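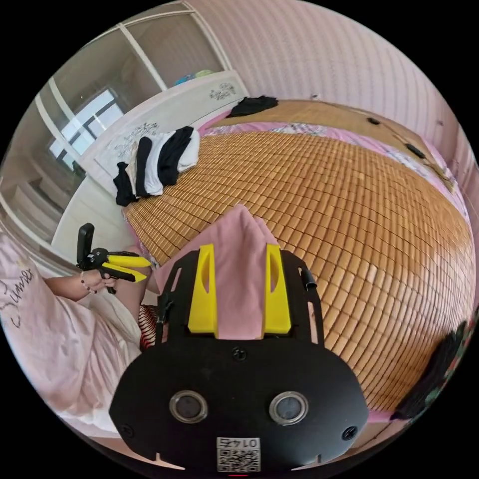

Yellow gripper fingers on their black mount.

Report of a visit to the Stanside Spectroscopy Laboratories, Fetenlow
Saturday, June 20, 2020

Members of the Jalwood Chemical Society were received at the Stanside laboratories for the summer open day. The visit had first been arranged for February and was moved at the request of the host department, whose new ultraviolet instrument was then still being aligned. Thirty places were offered to the Society and all were taken up. The party was divided into two groups, which followed the same route in opposite directions and met for lunch in the library.

The morning opened with a short lecture on the absorption of light by dyes. The speaker explained why a molecule with a longer chain of alternating single and double bonds takes in light of a longer wavelength, and why a solution of such a compound may look yellow, orange or red to the eye. The mathematics was kept to a single board. Members who wished to see the full treatment were given a printed sheet, which sets out the simple orbital method for chains and rings and ends with a set of worked problems.

The first group then went to the ultraviolet and visible room. The instrument in regular use there covers the range from just below 400 nanometres upwards with one lamp and changes to a second lamp for shorter wavelengths. Visitors were shown how the change of lamp can leave a small step in the recorded curve, and how a blank cell of pure solvent is run before each set of samples. Several members asked about the choice of solvent. The demonstrator replied that hexane is preferred when fine detail is wanted, and that alcohol tends to blur the bands – a point well illustrated by two curves of the same compound laid one over the other.

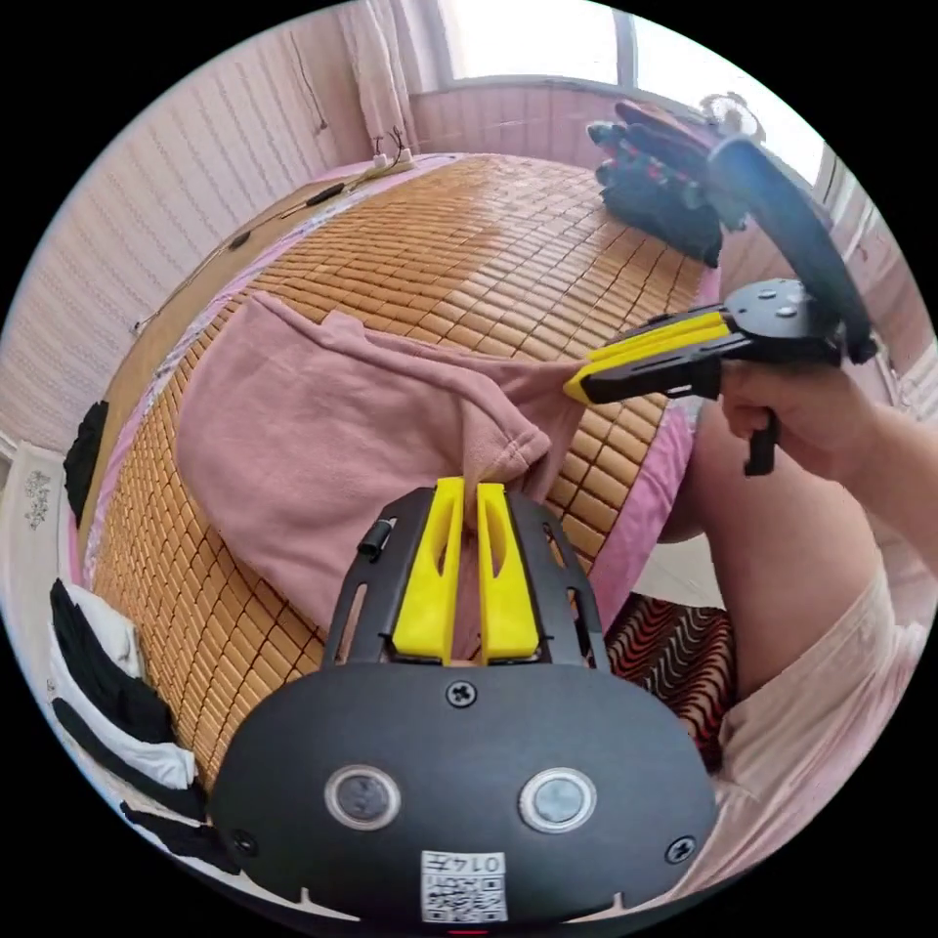

Two hand-held grippers holding a pink cloth on a bed.

After lunch the party heard an account of the Echeverría collection, a set of reference dyes and their spectra left to the laboratories with the original notebooks. The samples are kept in brown glass in a cool store. The notebooks give the concentration, the path length and the solvent for every measurement, together with remarks on purity which the present staff have found to be dependable. Work on copying the curves into digital form is in progress. The paper charts are ruled in wavelength for the earlier entries and in wavenumber for the later ones, and each must be converted before the two can be compared. The Society was invited to suggest which families of compounds should be taken next, and a preference was expressed for the azo dyes.

The last part of the programme concerned polarised light. A stretched film containing a dye was placed in the beam and turned through 90 degrees, and the main band fell away almost to nothing. It was explained that the molecules lie along the direction of stretch, and that the result shows which way the absorbing electrons are displaced.

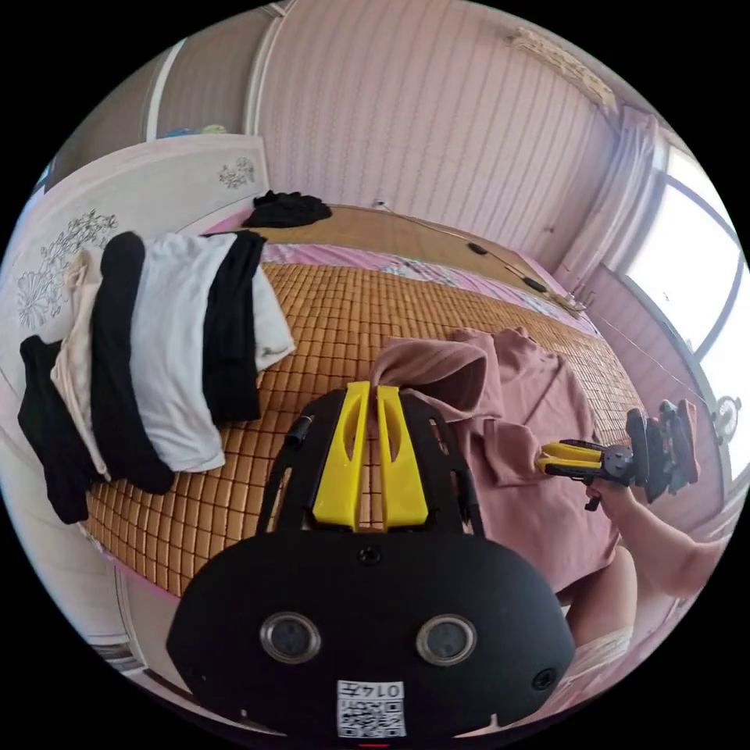
The same demonstration was repeated with a second dye, in which two bands behaved in opposite ways. Members found this the most instructive part of the day, and the discussion ran past the time allowed. A question on whether the film itself affects the position of the bands was answered with some caution: small shifts are seen, and the department does not correct for them in routine work.

Two practical matters should be noted for future visits. The entrance from the Fetenlow road is not suitable for coaches, which should use the lower gate. The polarisation room holds few people in comfort, and smaller groups would be welcome there.

The Society has written to the department to express its thanks. Copies of the lecture sheet and the list of dyes in the Echeverría collection may be consulted in the Jalwood reading room during the usual hours.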